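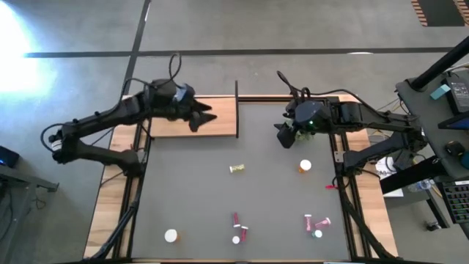

Two arms over a gray work surface, with a raised wooden platform at one corner.

The Tide Clerk

The gauge at Nustow recorded the height of the water every 40 minutes. The clerk's job was to copy each reading from the drum into the ledger, apply the pressure correction, and initial the column. On the first morning of January the ledger held 1344 readings that had not been checked. The previous clerk had left in the fall and the post had stayed vacant.

She began at the oldest entry. The method was fixed. She read the trace, read the ledger, subtracted one from the other and wrote the difference in pencil. A difference of less than an inch was ignored. A larger one was marked for the office at Grevano, where it would be ignored by someone with more authority.

By noon she had found the first fault. The trace showed high water at 4:10 in the morning and the ledger agreed. The printed table did not. It put high water 24 minutes later. She checked the clock on the drum against the clock on the wall, and both against the radio signal. All three matched.

The next tide was early by the same amount. So was the one after it.
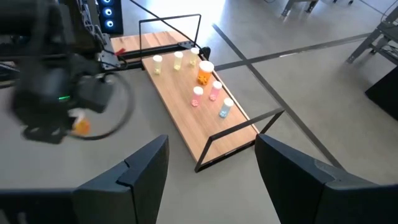 The table is correct, Dasten wired back from Grevano that evening, and the harbor is to be read again. The message was signed with the name of the office, as all of them were. A second line asked whether the float was fouled.

She went down the ladder at low water with a lamp and a scraper. The float well was eleven feet deep and lined with brick. There was weed on the inlet pipe, enough to fill a bucket, and she cleared it. The float itself moved freely. A fouled inlet would have made the tides late. She wrote this in the remarks column and underlined the last word.

For the next week she read the gauge and the staff on the pier together, day and night, and slept in between on the bench by the stove. The staff was a painted board bolted to a pile. It had no clock and no drum and could not be set wrong. At each high water she stood beside it with a watch and called the height out loud, a habit from training, although there was no one to write it down.

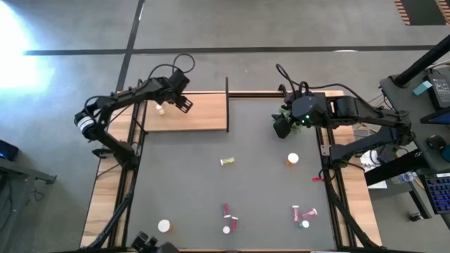

The figures agreed with the gauge to within half an inch. She drew them on squared paper, with the printed table in red and the harbor in black. The two curves had the same shape. One was simply ahead of the other, and if the paper was folded at the margin they lay together exactly.

She considered what had to be reported. The ferry to Matlala sailed by the printed table, and so did the dredger. Both crossed the bar with 2 feet to spare on the ebb. If the ebb came early there would be less. She worked out how much less, twice, and got the same answer.

The form for a correction to the table had a box for the cause. She left it blank and filled in the rest. Then she took the tide notice off the hook by the harbor door, ruled a line through each printed time, and wrote the new ones beside them in ink.

The ferry's mate came by at five and copied them onto the back of his hand.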